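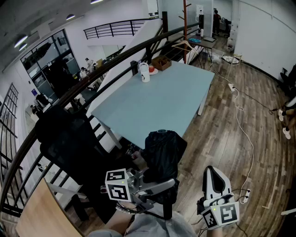 Section 3. Recording paired demonstrations

Read Section 2 first. The steps below assume that both grippers are charged, that the Narelau recorder software is installed, and that the marker cubes have been checked for scratches.

The Okis method trains a policy from handheld demonstrations. The arm is not present while you record. What the method needs from you is the path of each gripper, the opening of each jaw, and a steady view of the table from both hands. Most failed training runs we have looked at go back to a problem in one of those three.

3.1 Before you start

1. Clear the table down to the objects named on the task sheet.
2. Plug both grippers into the power strip. Lay the cables on the side of the table where nobody has to step over them.
3. Turn on the head unit, then the left gripper, then the right gripper. The order matters. The recorder names the devices in the order they connect, and a swapped pair can't be fixed after the session is closed.
4. Wait for a green light on each gripper.
5. Open a new session and type the task code from the sheet.

Note: If a light stays off after 16 seconds, unplug that gripper and repeat step 3 for all devices. Do not reconnect one gripper alone.

Caution: The jaws close with enough force to pinch. Keep fingers behind the housing whenever the trigger is live.

3.2 Laying out the objects

Object layout has more effect on the result than any setting in the software. In our Kragh trials, policies trained on one fixed layout did well on that layout and poorly once anything moved by a hand's width. Policies trained on shifted layouts took longer to settle but held up on new tables.

1. Place the objects in the back half of the table, within easy reach of both grippers.
2. Leave a gap between neighbors wide enough for an open jaw.
3. Record one demonstration.
4. Shift every object before the next one. Turn any object that has a handle.
5. After 12 demonstrations, swap the positions of two objects and keep going.

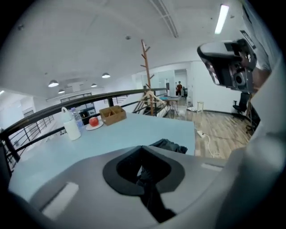

The object set for a task should mix shapes, sizes and surfaces. Pick at least one round item, one tall item and one open container, and change them between tasks if you can. An apple on a small plate is a good round target: the apple is shiny, so it tests the camera exposure, and the plate gives the policy a second edge to deal with. A divided box works well as the place to put things down, and you can name a different compartment on each task sheet. Clear plastic bottles are allowed, but the depth estimate on clear plastic is poor, so do not use one as the only target in a task. Soft items such as cloth should be dropped back on the table in a new shape each time -- do not fold them.

Note: The wide lens on each gripper sees far more than the table. This is fine. Background clutter and people walking by do no harm, and in the December runs the sessions from a busy room gave slightly better transfer than the ones from an empty one.

3.3 Recording

1. Sit or stand at the near edge of the table. Both positions are supported. Mark the one you used on the session form.
2. Hold both grippers in front of your chest with the marker cubes facing the head unit.
3. Hold still for 3 seconds. The recorder uses this pause to line up the clocks.
4. Do the task at a normal pace. Do not slow down for the camera.
5. Bring both grippers back to the chest position and hold still again.
6. Press the foot switch to close the demonstration.

If you drop an object, keep recording, pick it up and finish. These recoveries are useful and the Prutora training script has a tag for them. If you drop a gripper, stop and discard the demonstration.
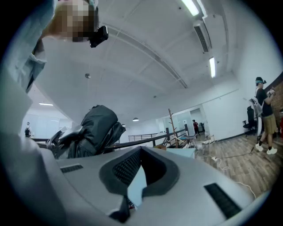
Discard it as well if a marker cube was hidden from the head unit for most of a reach. The recorder shows a yellow bar for hidden stretches. Short ones are filled in from the gripper's own motion sensor and need no action. Long ones leave a drift in the path that you may not notice until replay, when the jaw closes next to the object and misses it.

Caution: When two operators record in the same room, give each station its own marker set. Two cubes with the same pattern will be read as one device, and both sessions are lost.

3.4 Checking the session

1. Open the last demonstration in the replay window.
2. Check that both paths start and end near the chest position.
3. Check the jaw curve. It should drop when you grasp and rise when you let go. A flat curve means the trigger was not connected.
4. Repeat for two more demonstrations picked at random.
5. Upload the session and write its number on the form.

We recommend 200 demonstrations for a task that uses both hands. Single-hand tasks can be trained on fewer -- see the table in Section 5.

Section last revised August 21, 2021. Replay window step 3 corrected.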